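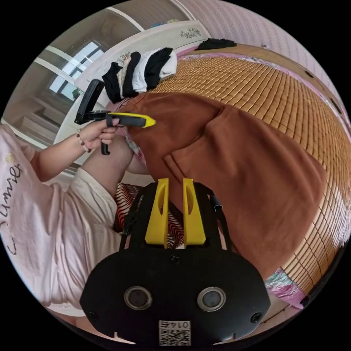
Wool rug shedding after 4 months, is this normal?

kettleford
Bought a hand-tufted wool rug in the spring, 8x10, from the Flellau outlet. Paid $700 for it. It is still shedding. I vacuum twice a week and the canister is full of fluff every time. The store says wool sheds and it will stop on its own. When does it stop? We have two kids who live on the floor in the summer and it gets on all their clothes.

marnie_b
Tufted or knotted? Flip a corner. If there is a cloth backing glued on, it's tufted, and those shed for a long time. Mine went on for a year and a half.

kettleford
Cloth backing, yes. Tan canvas.

Osric44
Then you have cut yarn held in with latex. Six months of shedding is common. Turn off the beater bar if you haven't. A spinning brush on a tufted rug pulls fibers out faster than they would come loose.

marnie_b
Second the beater bar. Also vacuum less. Once a week with suction only.

dunlap_floors
I'm going to disagree with vacuuming less. Grit down in the pile cuts the fibers at the base and you end up with bald spots by the door. I cleaned rugs for a living for eleven years. Twice a week is fine in a room with kids. Suction only, low setting, go with the pile.

marnie_b
It's a living room, not a mud room. Mine was on twice a week and it got better when I cut back.

dunlap_floors
It got better because it was a year and a half old.

Hazem Mahrous
We have a Jevance, tufted, same kind of backing. We bought it right before Ramadan because we had family over most evenings and wanted something softer in the big room. It shed badly until October and then it was hardly noticeable. We did take it outside once and shake it, which I would not do again. It is very heavy and it cracked the latex along one fold.

Osric44
Never fold a tufted rug. Roll it, pile side out.

dunlap_floors
Pile side in for storage.

Osric44
The instructions that came with mine say out. Pile in puts a crease in the backing.

dunlap_floors
Pile out lets the dirt in and stretches the face. Wrap it and roll it on a tube and you won't get a crease either way.

kettleford
Not planning to roll it, just want the fluff to stop. What about having it professionally cleaned? I got a quote for $300, which seems like a lot on a rug this new.

dunlap_floors
It is a lot. Don't do it in the first year unless something gets spilled. If you do, ask whether they wash in a plant and how they dry it. Latex that stays damp too long starts to smell and you can't get it out.

tparrish
We gave up on wool and went with a flatweave cotton, the Trollonholm in the gray. No shedding at all. It slides around without a pad and it stains if you look at it, but it fits in a large washer in the smaller sizes.

marnie_b
Cotton flatweave is hard to sit on though. My knees can tell.

tparrish
A thick felt pad under it fixes most of that. Cost me more than I wanted to spend but the rug was cheap.

kettleford
Okay. Beater bar is off as of tonight. I'll stay with twice a week for now and check back in a couple of months. There is a pad under it already, the thin rubber kind.

Osric44
Check that the rubber isn't sticking to your floor finish. Lift a corner every so often.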